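Print this page | E-mail this page

Zellwood Evening Workshop
Handout for Monday: Setting out a mat for block exercises

Welcome back! Last week was all talk, so tonight we get our hands on the mats. I love this part of the course – a floor, some foam and a couple of cubes will carry you a surprisingly long way.

1. The mat

We use blue interlocking foam tiles. Lay the first tile, bring the second up to it and press the tabs home with the heel of your hand, working from one end of the seam to the other. Don't start in the middle or you will get a bump (I still do this when I'm in a hurry!).

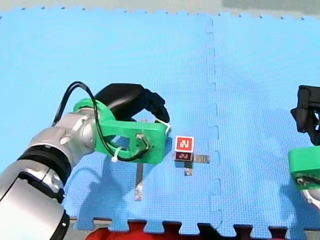
Run your palm across the join before going further. If you can feel a ridge, lift that stretch and press again. The Dorau tiles in the cupboard are a hair thicker than the Doležal ones, so please don't mix the two in one mat.

2. The center mark

Every exercise needs a home point. Shiny silver tape in a plus shape is my favorite, as it shows up beautifully on blue. Keep the arms short. Crinkles are fine, lifted ends are not. Put the cross on the face of a tile and stay off the seam, or the tape will come up when the mat is taken apart.

Now add the blocks. For the joined exercise, a green cube and a red cube share one thin rod. Note where each cube stands in relation to the cross before anything moves.
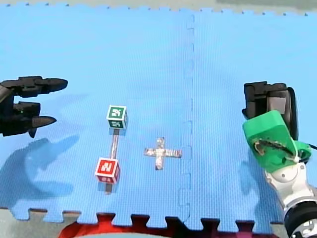 3. Two separate cubes

Same mat, same cross, but green and red now stand apart and each gets its own line in your notes. Always write green first. Marked cubes have a different pattern from face to face, so record which face is on top as well – it is so easy to forget, and so handy later!
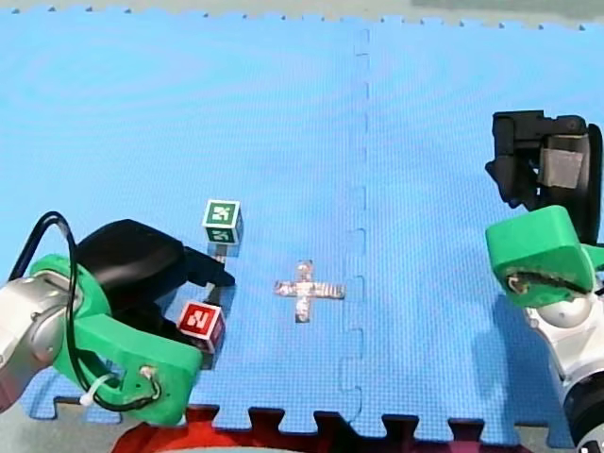 4. Before next time

- Read pages 13 to 18 of the Brotum booklet.
- Sketch your own layout from above, cross included.
- Bring a roll of tape if you have one.

Print this page | E-mail this page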